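Irton cell: setup and upkeep notes
README, last edited 2023-08-24
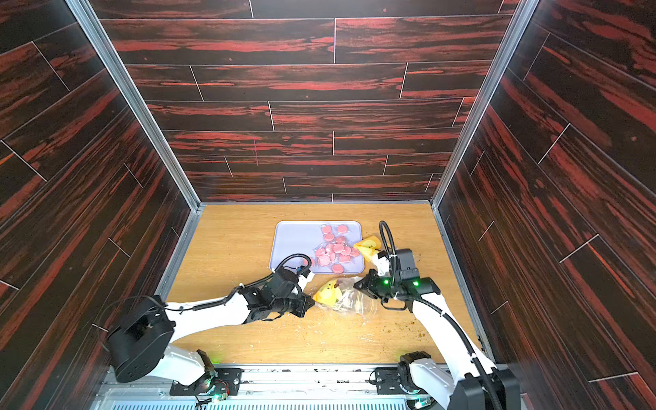
Irton cell mid-task: right gripper on the edge of the plastic bag, tray of wrapped pink slices behind.

These notes cover how the cell is set up, how it is cleaned and what tends to go wrong. They replace the Hudley sheet, which claimed the cell needed "little routine attention". We have seen no evidence for that claim.

What the cell is

Two white arms with black grippers on one aluminium rail, a wooden tabletop, and three walls clad in dark wood-grain laminate. The walls were sold to us as a way to cut down stray light. They may do. No one ran the cell without them first, so treat any figure you hear about the improvement as a guess.

Before a run

1. Check the green lights on the grippers. They tell you there is power. They do not tell you the fingers are lined up, whatever the old sheet says.
2. Close each gripper on a strip of thin plastic and pull by hand. If it slides out, clean the fingers and try again.
3. Look at the corrugated cable on each wrist. It should stand in a free loop. The clips work loose and the cable then rubs on the wrist.
4. Home both arms with the table clear. Put the tray out afterwards.
5. Run the Sekedum check script. A pass means the joints answered. It is a poor guide to anything else.

Cleaning

Crumbs are the main nuisance with food items and bags. They spread over the tabletop and get onto the rail between the arm mounts, where a quick wipe misses them. Use a soft brush on the rail and a hand vacuum over the vent strip below it. Keep liquid away from the left mounting plate, as there are exposed wires and a small board on it. A cover has been promised since January.

Wipe the tabletop with a barely damp cloth after every 40 runs, or sooner if there are specks in the working area.

Known faults

Clear bags. The fingers close on a fold, report a grip and may be holding next to nothing. Lò, our grasp checker, marked 22 of 104 bag grips as good when the bag had already slipped. We don't use its score to accept or reject runs any more.

Wrist camera drift. The maker's advice is to recalibrate monthly. Ours was out after 6 days, so we check it against the tray corners every morning.

Left base joint. Makes a faint click when the arm swings out. Regreasing was meant to cure it and didn't. Logged, still open.

Changes

Don't change the grip force and the finger plates in the same session. It was done once and we still can't say which one helped, if either did.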